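디지털마케팅 실습 팀 프로젝트 결과 보고서
주제: 뉴스레터 제목 문구에 따른 클릭 차이 비교
팀원: Xiuying Qiu, Szabolcs Lakatos, Oľga Matoušek
협력 업체: Handix

1. 프로젝트 개요
우리 팀은 소규모 온라인 쇼핑몰 Handix의 뉴스레터를 대상으로 제목 문구 실험을 진행하였다. Handix는 책상 정리용품과 문구류를 판매하며 한 달에 두 번 구독자에게 메일을 보낸다. 담당자 Ferenc Csizmadia 씨와 협의하여 6월 발송분 한 회를 실험에 사용하기로 하였다. 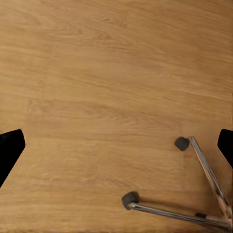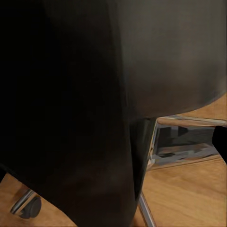 2. 실험 방법
구독자 중 1,000명을 무작위로 뽑아 500명씩 A안과 B안으로 나누었다. 본문과 링크 위치는 똑같이 하고 제목만 다르게 하였다. A안은 "6월 신상품 안내"라는 기존 방식의 제목이고, B안은 "책상 위 케이블, 어디에 두고 계신가요?"라는 질문형 제목이다. 발송 시각은 두 안 모두 토요일 오전 10시로 맞추었다. 처음에는 할인율을 넣은 C안도 준비했으나 표본이 너무 작아진다는 지도교수 Jouko Hämäläinen 교수님의 의견에 따라 제외하였다.
발송과 집계에는 Tridis를 사용하였다. 열람 수는 메일 앱의 이미지 차단 설정에 영향을 받으므로 참고용으로만 보고, 본문 링크를 한 번이라도 누른 사람의 수를 주요 지표로 정하였다. 집계 기간은 발송 후 72시간이다.

3. 결과
반송된 메일을 빼면 A안 488통, B안 483통이 전달되었다. 링크를 누른 사람은 A안 29명, B안 46명으로 클릭률은 각각 5.9%와 9.5%이다. 카이제곱 검정에서 p값은 0.05보다 조금 작게 나왔다. 수신 거부는 A안 2명, B안 3명으로 차이가 거의 없었다.
구매까지 이어진 건수는 두 안 모두 한 자릿수여서 비교하지 않았다. Handix 측은 매출에 관심이 더 많았지만 이번 자료로는 답할 수 없다고 전달하였다.

4. 한계
발송이 한 회뿐이어서 질문형이라는 형식의 효과인지, 케이블이라는 소재의 효과인지 구분할 수 없다. 두 제목은 길이도 다르다. B안은 휴대전화 화면에 따라 제목 뒷부분이 잘려 보일 수 있는데 이 점을 발송 전에 확인하지 못했다. 또한 구독자 명단에 오래 메일을 열지 않은 주소가 섞여 있었고, 이를 미리 걸러 내지 않았다.

5. 역할 분담
Xiuying Qiu: 업체 연락, 제목 문구 작성
Szabolcs Lakatos: 표본 추출, 발송 설정, 통계 분석
Oľga Matoušek: 선행 사례 조사, 보고서 작성, 발표

6. 향후 계획
다음 학기에는 같은 소재로 평서형과 질문형 제목을 만들어 글자 수를 맞춘 뒤 세 차례 이상 발송해 볼 예정이다. Handix에는 실험용 제목 목록을 먼저 보내고, 명단 정리는 발송 2주 전까지 끝내기로 하였다.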